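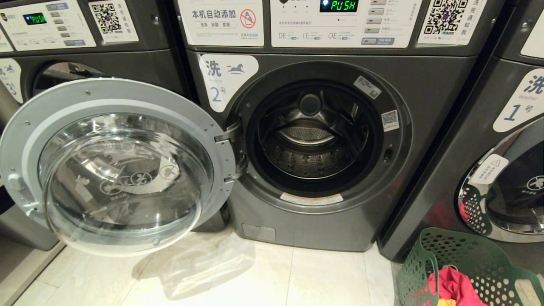
Fig. 1 - Poste de chargement, machine n° 2, porte ouverte. Afficheur : « PUSH ».

Lecture : 2 min
Publié le 23/11/18 par la rédaction technique Sukex
Guides > Robots de service > Mise en service

4.3 Apprentissage du poste de chargement

Cette section concerne le manipulateur Rosura équipé du contrôleur Dokilari, version 6 ou ultérieure. L'apprentissage se fait machine par machine, porte ouverte, tambour vide.

Préalables
- Base du robot calée et référencée au sol (voir 4.2).
- Caméra de tête étalonnée.
- Panier à linge posé au sol, à droite de la machine, hors de la trajectoire de la porte.

Procédure

1. Ouvrir la porte à la main jusqu'en butée. Les charnières doivent rester libres de tout contact avec le bras.
2. Dans le menu Postes, créer une entrée et saisir le numéro porté sur l'autocollant en façade (2号 sur la fig. 1). Les machines voisines portent les numéros 1 et 3 : l'ordre croissant va de droite à gauche.
3. Lancer la détection de l'ouverture. Le contour proposé doit suivre le joint noir, sans englober le hublot.
4. Si le contour accroche l'étiquette d'avertissement blanche et orange, sous l'ouverture, tracer une zone d'exclusion sur celle-ci. Ne pas décoller l'étiquette.
5. Amener la pince dans l'axe du tambour en vitesse réduite, puis enregistrer le point d'approche (code 457).
6. Avancer jusqu'au point de dépose (code 51). La pince ne doit toucher ni le joint ni la paroi perforée du fond.
7. Reculer, refermer la porte à la main et enregistrer la position fermée (code 72).

ATTENTION - Risque de pincement entre la porte et le bras. Garder l'arrêt d'urgence à portée de main pendant les étapes 5 à 7.

Note - L'autocollant 本机自动添加 signale un ajout automatique ; un flacon de détergent barré y figure. Laisser désactivée la tâche « Dosage » du profil Agbenyega.

Note - Les reflets du verre bombé peuvent fausser la mesure de profondeur. Dans ce cas, masquer le hublot dans l'éditeur de zones et reprendre à l'étape 3.

Répéter la procédure pour chaque machine de la rangée. Un poste copié depuis une machine voisine n'est pas accepté par le contrôleur.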